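Kusbridge swap shop: a chat with Qianru Xue

Caught Qianru Xue between two phone calls, so this is shorter than I'd like. She set up the Kusbridge swap shop in July, in the old Yatsenko shoe shop, and it has been busy from day one.

"I thought we'd get 4 people and a bag of jumpers," she says. "We had a queue past the chemist." 464 items went out in the first month. She writes every one down in a notebook, pencil only.

How it works: bring something clean, take something home. No money. No points either - they tried points for a fortnight and everyone hated it.

"People were arguing over whether a kettle was worth two coats. I just stopped it."

Children's shoes go fastest. Then school trousers, then baking tins, for some reason. What doesn't shift? "Wine glasses. Please, no more wine glasses. I have 300 and I don't even drink wine."

Rent is the worry. It's 400 a month and the landlord, Kumaresan Arumugam, has held it there untill spring. I rang him after. "She's brought people back to this end of the street," he said. "I'd be daft to put it up now." And after spring? "Ask me in spring."

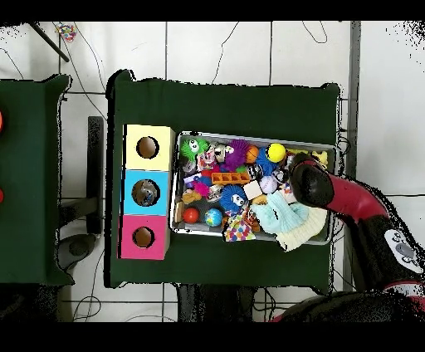 Yellow, blue and pink boxes beside the grey bin, on the green cloth.

Qianru grew up over her parents' mending shop and still does hems herself, mostly in the evening with the radio on. She would like a repair table next, if she can find someone who is good with zips. "I can do zips. I just don't want to do anybody else's zips."

Then the phone went again. Someone with a wardrobe. She told them to measure teh door first.

Open 27 September 2025, ten till three. Bring your own bag.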